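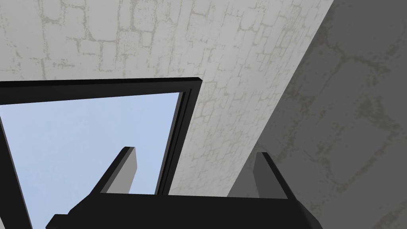
Black gripper with light gray finger faces, fingers open

Gendale: The Complete Series Box Set
Region-free Blu-ray, from Vullberg Home Video

If you grew up staying up far too late for Gendale, you already know why we have been looking forward to this one for so long (and why the stockroom has had the theme tune stuck in its head since January!). Every episode is in the box, along with both feature-length specials, and they have all been newly scanned from the original film elements at Hollitz. The night scenes on the moon of Latuheru used to be so murky you had to guess who was talking, and now you can see right to the back of the cantina.

Elsie Fairweather, who played Captain Orrin's sister in the first two seasons and then came back for the finale, sat down for a brand-new commentary on the pilot. She remembers everything, down to the soup they served on location, and it's a lovely listen even if you only half follow the plot.

The set comes in a rigid slipcase with a 700-page script book, which is heavy, so please do lift it from underneath when you take it off the shelf. English subtitles are on every disc, commentary included.

Vullberg pressed 2,000 copies, and 900 of those carry a numbered card signed by Elsie. Signed copies go to the earliest preorders and we can't hold particular numbers, much as we'd like to. Limit of 2 sets per household.

Preorders open March 1, 2020. Your card is charged when the set ships, and if you change your mind before then, just drop us a line and we'll cancel it for you.

Audio: original mono, plus new stereo mix
Packaging: slipcase, script book, fold-out star map
Returns: unopened sets only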